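Rutherford Floor Reuse Project: progress report to the Wustonari Fund
Prepared by Ye-seo Ki, project lead
Period covered: from the award to the end of March

Dear all,

Thank you for your patience with the paperwork, and thank you again for the grant. It has been a busy and really rather lovely few months on the Rutherford floor, and I'm glad to have so much to tell you. The spending table went over separately, so I'll keep this to what we've done, what we haven't, and what comes next.

Where we started

When we wrote the application the floor was a long open office full of other people's leftovers. Three firms had moved through it and each had left things behind. There were desks with no legs, legs with no desks, a great many chairs, and cupboards nobody had a key for. Our promise to you was that we would sort the lot, keep and mend what could be kept, pass on the rest, and end up with a shared workspace that local groups could use without our having bought a single new chair.

Han-gyeol Ryu did the full inventory in the first month. The final list came to 933 items, counting cushions, lamps, trays and cable boxes as well as the proper furniture. It took far longer than we had allowed for, mostly on account of the cupboards, but every decision afterwards was easier for having it. Each item has a line with its condition, its size and where it should go. I'd recommend doing it this way to any group you fund.

Seating

I'm going to start with seating, as it is the part I am happiest with. We sat on everything. Chairs that wobbled went to one side for glue or new screws, and chairs that hurt after ten minutes went on the list for passing on, however smart they looked. Stusar, the repair workshop two streets away, took our worst cases and showed several of us how to change a gas lift and a set of castors. We can now do both ourselves!
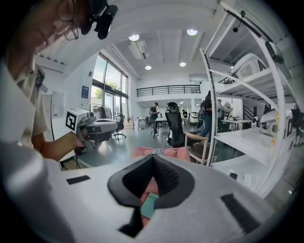 Mixing the seating was a choice we argued over for weeks, and I'm so pleased we went with it. The first plan was to keep one kind of chair throughout and pass everything else on, which would have looked tidy and suited hardly anyone. Our trial users wanted different things at different times of day. So the black office chairs have stayed, including the mesh one with the tall back and headrest, and so have the softer and plainer pieces, like the puffy pink cushion seat and the light wooden chair with the dark seat next to it. People do have their favourites already. The pink one in particular is a great success with visitors who have only come in for a short chat, and I have had to ask for it back from the far end of the floor more than once.

Of everything in the seating section of the inventory, 12 pieces were beyond saving. Stusar stripped them for parts, so there are arms, wheels and bolts in labelled tubs in the store for future mending.

Desks and tables

The desks are nearly done. We paired up the stray tops and legs where we could, and the long white desks cleaned up beautifully with nothing stronger than washing-up liquid and a lot of elbow. We've kept small light tables in use as well, as they can be carried by one person and moved out for a meeting. Cable trays are fitted on one side of the floor. The other side is waiting for brackets, which arrived in the wrong size and have gone back.

We also changed our minds about layout. The application showed desks in straight rows. We tried it and the walk to the kitchen became a squeeze, with chair backs sticking out into it, so the rows are now broken up and there is a clear path along the length of the room. Ekov, who look after the building, have checked the path and are content with it.

Passing things on

Anything we couldn't use was offered first to groups in the building and then more widely. We held 2 open afternoons, and the second was packed. A playgroup took low shelving, a choir took every music-stand-shaped object we owned (including a thing I believe was a projector mount), and a man came for a filing cabinet and left with four. Collections raised £1,730 in donations, all of which has gone back into fixings, fabric and van hire. We hadn't budgeted for any income at all, so this was a very happy surprise.

What has not gone to plan

The cupboards are behind. The locksmith has been twice and there is still one bank we can't open. The fabric for re-covering the worn seats was also late, and the sewing sessions have had to slip into the next period. Lastly, we underestimated how much cardboard a project like this makes. Boxes are still in use for sorting, and we need a proper place to flatten and stack them so they don't collect on the floor.

Next period

Finish the cable trays once the brackets come.
Run the sewing sessions, with Han-gyeol leading.
Open the last cupboards, by drill if need be.
Put up the storage rack for boxes and spare parts.
Write the short guide to sorting and mending that we promised you, with the inventory sheet attached so other groups can copy it.

We would love you to visit. Mornings before eleven are quietest, and the kettle is on the left as you come in. Please let me know of anyone with access needs and I will book the lift with Ekov.

With warm thanks from all of us,
Ye-seo Ki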